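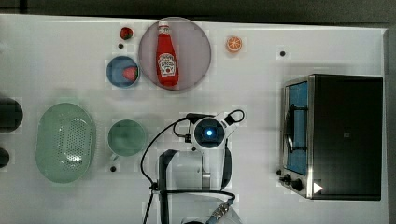

Can an arm put together in a shared workshop, by two people with other jobs, collect data that is good enough to train on?

It can, provided the camera mounts stop moving, and most of this section is an account of how long that took.

4. The Grirkano Build

4.1 Bench and arm

The setup lives in Grirkano, a members' workshop in Fermont with good light and strong opinions about who last used the drill press. Our bench is at the far end, next to the compressor. The compressor starts without notice, and when it does, every surface within reach of it hums at a pitch that the arm's joint encoders can hear perfectly well. We spent most of November looking for a software fault that went away at lunchtime, when the woodworkers did.

The arm is bolted at the middle of one long side of a white tabletop and works outward from there. White was a choice made by the second author, Lingyun Zou, on the grounds that objects would stand out against it. They do. So do shadows, fingerprints and every hole in the surface. An early version of the segmentation step took a dark hole for an object and sent the gripper down to fetch it with great confidence. We now mask the holes by hand in software, a fix that took an evening, after a week spent on a more elegant one.

One camera looks straight down on the table and a second, smaller one rides at the wrist. The overhead view settles where things are. The wrist view settles whether the fingers are anywhere near them. The two disagree more often than we would like, and when they do we believe the wrist, having tried it the other way.

Control runs on Bultino, a small scheduler that Gediminas Kļaviņa wrote for a greenhouse vent and then declined to rewrite. It still logs a failed grasp as "vent stuck." We have left this alone, as the analysis scripts now depend on it.

4.2 Objects

Objects were picked for being cheap, clean and annoying. We wanted some rigid things, some soft things, and at least a few that a depth estimate would get wrong. Green glass does this very well: the cup and the bowl both let enough of the table through that their edges come and go with the light. Bowls and plates serve as targets, the toaster oven mainly as an obstacle, and toy-kitchen staples fill the space between.

The soft toy banana turned out to be the most instructive thing on the bench. Its peel hangs open in lobes at the base, and a lobe that is outside the fingers in one frame may well be between them in the next. Closing force that suits the body of the fruit is wrong for the flaps. We tried treating the flaps as noise. They did not take it well - grasps that looked centered from overhead slid as soon as the arm lifted, and the log filled up with stuck vents. In the end we labeled base grasps as a class of their own.

Figure 4. Wrist camera view of a base grasp on the soft toy banana, with the peel flaps spread around the fingers. Green glass is visible to the left.

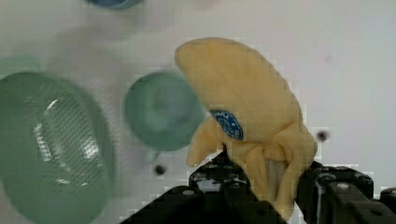 4.3 Collection procedure

The plan called for 2000 episodes. We recorded 1673 and then the lease on the bench came up for discussion. Of those, 96 were thrown out, nearly all for the same reason: the overhead mount had sagged overnight and the morning's data had been recorded by a camera looking slightly somewhere else. The original mount was printed, the next was printed thicker, and the current one is a steel bracket from the hardware store on Lūse that cost less than the filament in either.

Each session began with a reset to a written layout. Plate toward the far side, ketchup on the plate, fruit to either side of it, colander to the left, oven on the right. The operator placed everything by eye, and we did not tape outlines to the table. Small shifts between sessions were wanted, and no member of this project has ever needed encouragement to put things down carelessly.
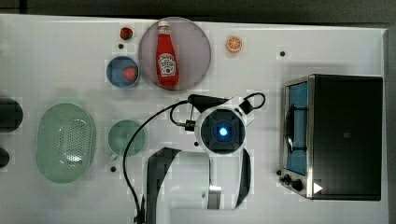

Carelessness of this kind has limits, though, and the main one is the cable. It has to leave enough slack for the wrist to turn through its full range and not so much that a loop swings in front of the lens. We set this on a Monday, lost it by the end of the week, and now check it before each session along with the mount bolts and the compressor.

Operators worked the arm from a handheld controller and were allowed to give up. An abandoned attempt was kept and marked as such, and these episodes were more useful than we had planned for, especially in the soft-object class, where the operator's hesitation shows up clearly in the joint trace well before the grasp itself goes wrong. Section 5 compares training with and without them.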